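Zolusura Bench Starter: a screwdriver, a tray and a lot of confidence

I own more screwdrivers than I have screws worth turning, so I was not the obvious customer for another. But the Zolusura set was 1,568 crowns with a tray thrown in, and the one I had been using for small jobs had a tip like a chewed pencil. Postage was a further 134 crowns, which I resented for a full evening before paying it.
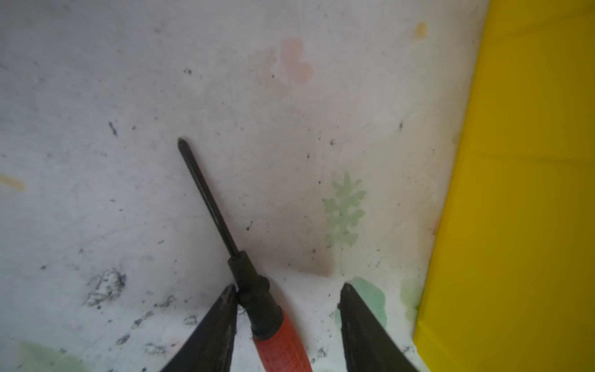 Alžběta Jelínek
Contributing reviewer, small tools and household repairs
25 Jun 2022

Let's start with the screwdriver, because the tray is going to make me grumpy and I'd like to be fair to somebody first. It's a Phillips, it's slim, and the shaft is long enough to get into the back of a radio without your knuckles coming along for the trip. The red handle has a fine crosshatch pattern in it. I took this for decoration until I'd been oiling a sewing machine and needed to get the cover back on, when it held where my old handle would have spun around in my fingers like a greased pig.

Zolusura sells the tool as suitable for "every job in the home." I would cross out "every" and pencil in "light." I have used it on cabinet hinges, a doorbell, battery covers of all kinds and the aforementioned radio, a Laskowska that has been on the point of death since I bought it. On the hinges it was a pleasure. On the bed frame it was a joke, and I went and got the big ugly driver from under the sink like I should have in the first place.

The black collar between handle and shaft is my favorite bit. It's stepped, so when you choke up on the tool for a fiddly screw there is a ridge for your finger to rest against. My previous driver had a smooth neck, and I have a small scar that could tell you more.
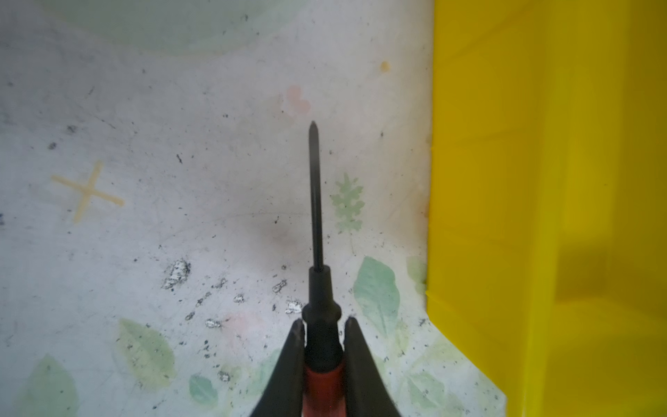

The tip has held up fine so far. I've been careless with it on purpose (and a few times by accident) and it still bites into a small screw and stays there. It isn't magnetic, though, and the listing is so coy on this point that I had to read it twice. If you drop screws into dark places for a hobby, as I do, you will want to buy a magnetizer or learn to swear in a second language.

Black on the shaft looks smart. It also vanishes completely against the inside of anything you might be repairing, as the insides of things are mostly black as well. The red handle saves it. I have yet to lose the thing on my bench, and I once lost a lamp there.

Now the tray. It's yellow – very yellow, the yellow of a raincoat on a child you don't want to misplace – and shallow, with a flat bottom, rounded rim and sides that slope gently inward. The slope is the good idea here. You can chase a washer up the side with one fingertip and it comes out without a fight.
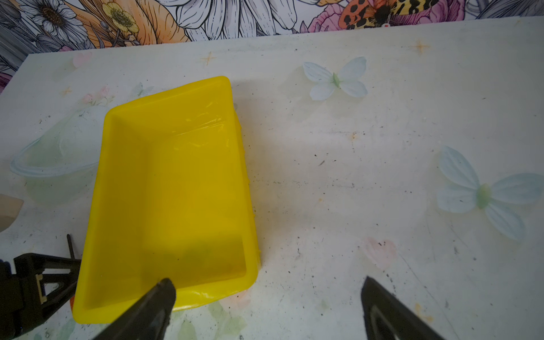
The tray with nothing in it, which is how it looks best.

What it doesn't have is any kind of divider. Long screws, short screws and the little spring that came from somewhere important all end up in one cheerful heap. The walls are low, too, so a sleeve can do real damage. I spoke to Zolusura's help line, who suggested I buy a second tray. I suppose that is a divider of sorts.

I do like it for one thing they don't advertise, and that's tea. A shallow tray with a rim is an excellent place to put a mug when you're working on a board you care about. Mine has faded roses and leaves on it and enough specks and crumbs that no one would notice a ring, but it's the principle.

Before this I was using a Pledilach tray, the sort with compartments, and it was better at being a parts tray in every way except that I hated looking at it. It went to my sister in Prumstead, who hates looking at it too.

One last grumble. For this money I'd expect a bandage or two in the box. You'll have to bring your own, and you should.

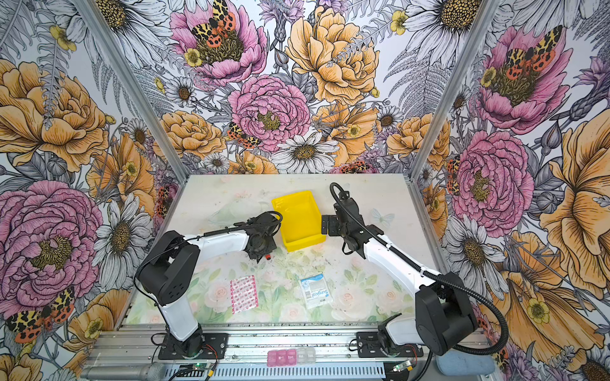
Should you buy it?

For the screwdriver, yes, if your jobs are small and your screws are polite. For the tray, only if you find it cheap or have a mug in mind. There's talk of the driver being sold separately from July, and if it comes in under 1,000 crowns I'd go that way and keep your parts in a saucer.

Screwdriver: recommended
Tray: fine for tea
Postage: still resented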